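Toaster oven

A toaster oven is a small electric oven designed to stand on a counter or tabletop. It combines the work of a toaster with that of a conventional oven and is used for toasting, baking, reheating, and broiling small amounts of food. Most models have a front door, a removable rack, a shallow pan, and heating elements above and below the cooking space.

Construction

The cooking chamber is normally a box of folded sheet steel, coated or left bare, set inside an outer shell. The air gap between the two slows the flow of heat to the outside. Few models carry insulation as thick as that of a full-size oven, and the shell can become hot enough to burn skin during long baking cycles.

The door is hinged along its lower edge in most designs. Some models link the door to the rack by hooks, so that the rack slides forward as the door is lowered. Door springs hold the door closed and limit how fast it drops. Worn springs are a common cause of poor sealing and uneven browning.

A crumb tray sits beneath the lower elements. On older units it is a hinged panel reached from the underside, while later units use a tray that slides out from the front or back.

Heating elements

Three types of element are in general use. Metal-sheathed elements contain a resistance wire packed in magnesium oxide powder; they are sturdy but slow to reach working temperature. Quartz elements place the wire inside a quartz tube and heat faster, though the tube can crack if struck. Halogen lamps heat fastest and are found mainly in higher-priced models.

In toast mode, the upper and lower elements run together at full power. In bake mode, power is cycled to hold a set temperature. In broil mode, only the upper elements are normally used.

Controls

Mechanical models use a bimetal thermostat and a spring-wound timer. The thermostat opens the circuit when the chamber passes the set point and closes it again after the chamber has cooled by several degrees, so the true temperature swings above and below the dial setting. Electronic models read a thermistor and switch the elements through a relay or triac, which narrows the swing.

Convection

A convection toaster oven adds a fan that moves air through the chamber. Moving air carries heat to the food more evenly and shortens cooking times. Recipes written for still-air ovens are usually adjusted by lowering the set temperature. The Koller and Fira lines both use a side-mounted fan, while the Trekine design places it at the rear.

Placement

A toaster oven should stand on a level, heat-resistant surface with open space at the sides, back, and top. Rubber or plastic feet raise the base and allow air to pass beneath it. Paper, curtains, and plastic containers should be kept clear of the shell.

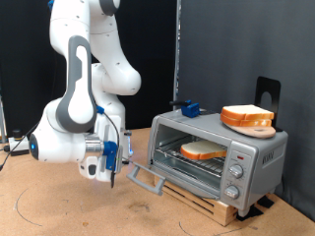 A silver toaster oven on a light wooden slatted platform.

Energy use

Because the chamber is small, a toaster oven takes less energy to heat than a full-size oven and is generally more efficient for single portions. The advantage shrinks as cooking time increases, due to the thinner walls. A fully loaded full-size oven may use less energy per serving.

Cleaning

The appliance must be unplugged and cool before cleaning. Crumbs are removed from the tray, and the rack and pan are washed in soapy water. Metal scouring pads should not be used, as broken strands can touch electrical parts. Quartz tubes are left alone or wiped with a dry cloth.

See also: Broiling; Convection oven; Thermostat; Toaster

Contact the editors | © 2020 Protdale Reference | Back to top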